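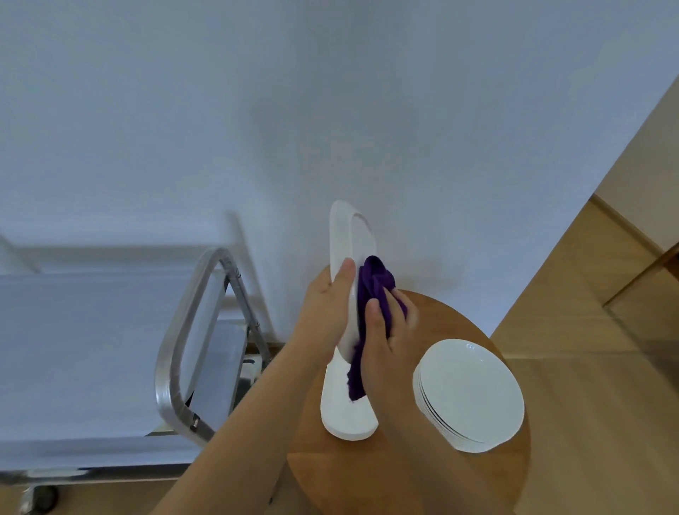
Dish handling at Lilerton: what changes for dining staff

Home | News | Staff | Sites | Contact

Print this page | E-mail this page

October 1, 2018

The automated dish line at the Lilerton dining hall has now run through its first full season. The Narkine unit was installed in April and handles loading, washing and rack transfer. Drying and final stacking of the wide-rim plates remain manual. A plate is held on edge, wiped with a cloth and added to the stack on the table.

Rated capacity is up to 1,994 pieces per shift. The unit rejects any plate that its sensors read as chipped or soiled, and rejected plates go to a side tray for hand inspection. The reject threshold was loosened once, in the second month, after the tray filled faster than it could be cleared.

Changes to the work are as follows. The pre-rinse station has been closed and its hours moved to drying and to table service. Lifting of full racks has ended at Lilerton, except during a line stop. Each shift now has one person assigned as line attendant, who clears jams, empties the filter and signs the log. No positions were removed, but two evening shifts start later than before.

Marloes Prins, shift lead, reports that the pace of drying is now set by the machine. “Before, we washed when we had plates and dried when we had hands free. Now the racks come out on a timer.” At her request the release interval was set to 300 seconds – the factory setting was shorter – and a hold button was fitted at the drying end. Pressing it pauses release without stopping the wash cycle.

Automated drying was tested with a heated air module from Evangelista. It left water in the recess of the plates and added noise at the drying end, and the module was returned. No further test is planned this year.

Attendant training takes 21 hours, including the lockout procedure. Staff at Ivton will begin training before their own unit is delivered. Questions about shift changes should go to the shift lead, and faults should be entered in the log under code 119.

Contact us | Copyright 2018 Lilerton Dining Services | Back to top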